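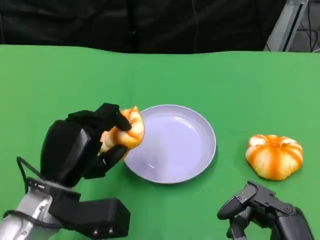 **Tarar Data Notes, No. 3**

# tarar-buns

Two-arm tabletop recordings for studying how a policy places soft things on a plate. The soft things are buns, mostly orange and white, some shaped like pumpkins. Domingo Olivares chose them and stands by the choice.

Released 2022-06-06. Maintainer: Elba Ulloa.

## What we were testing

Our old placing policy, Praten, learned from a head camera only. It did well until the hand covered the rim of the plate, at which point it let go and hoped. We wanted to know if adding wrist views would fix this or just give it more pixels to be wrong about.

Each episode asks for one bun on the plate. The operator picks which arm to use. We meant to balance left and right, and then we met our operators, who are right-handed.

## Contents

- `head/` color video from above the table
- `wrist_l/`, `wrist_r/` color video from the grippers
- `joints/` positions for both arms, logged at 100 Hz
- `labels.csv` grasp, release and outcome, by hand

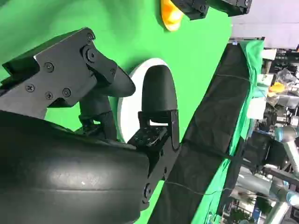

The wrist views see plenty of the room past the green cloth. We left it in. Sharada Sastry tried masking it out, and the masked policy was worse in 2 of 3 training runs, which is either a finding or a coin toss. Please don't cite it as the first.

## Result so far

With wrist video, the policy lets go lower and later. Fewer buns tip over the rim. It also hesitates for up to 3 seconds before release, as if reading the terms of service. Milagros Arancibia thinks this comes from the labels, where "release" was marked by two people with different ideas of when a finger has opened. Relabeling started in May and is still going.

## Known problems

- Wrist clocks drift against the head clock. Use `sync.py` before anything else.
- "Outcome" says whether the bun ended up on the plate. It says nothing about dignity.
- One plate, one table, one green. Don't expect it to transfer to your kitchen.
- Filtura, our cleanup script, drops episodes with missing joint data and tells you so in a log file you won't open.

## Contact

Open an issue and tag Gonçalo Mota for format questions. For the Astham loader, use the `legacy` branch; `main` expects folder names we haven't switched to yet.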